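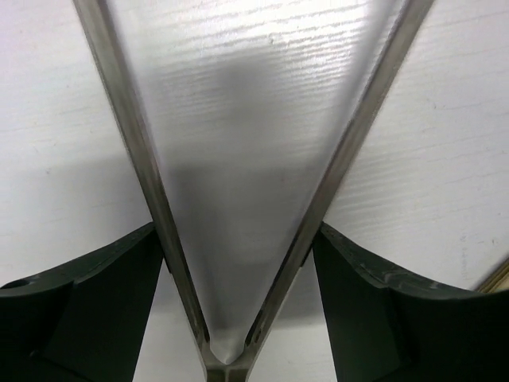

Two silver-gray metal fingers in a V, with a translucent panel between them.

Section 3. Setting Up an Accreditation Self-Study in Tramevard

This section is for the faculty member or dean who will manage the self-study. You need an Editor account. If you only have a Reader account, ask your campus administrator to change it before you begin.

1. Sign in and choose New Study from the left menu.

2. Enter the name of the college as it appears on your charter. Colleges with a religious affiliation should also fill in the Sponsoring Body field.

3. Under Standards, select the set your accreditor uses. Tramevard loads 27 standard headings by default. Clear the ones that do not apply.

Caution: Clearing a heading after step 6 deletes any text already written under it. Export a copy first.

4. Open Documents and upload your mission statement, faculty handbook and academic freedom policy. If the handbook refers to a statement of faith, upload that as a separate file and mark it Governing Document.

Note: File names longer than 31 characters are shortened in the evidence list. The files themselves are not changed.

5. Assign an author to each heading. Type the name as it appears in the staff directory, for example Khasawneh, Nour. An author can hold several headings, but a heading can have only one author.

6. Choose Open for Writing. Authors receive an email with a link to their pages.

7. Set the date for the internal draft. Most colleges that visit in the fall set this for February.

Summary boxes hold up to 400 words. Text over the limit is saved but does not print in the report.

Note: Comments from faculty senate reviewers are visible to all authors. To keep a comment between yourself and one author, use Send Privately.

If an author leaves the college, go to People, select the name and choose Transfer Headings. Drafts and comments move to the new author. For adding outside reviewers, see Section 4.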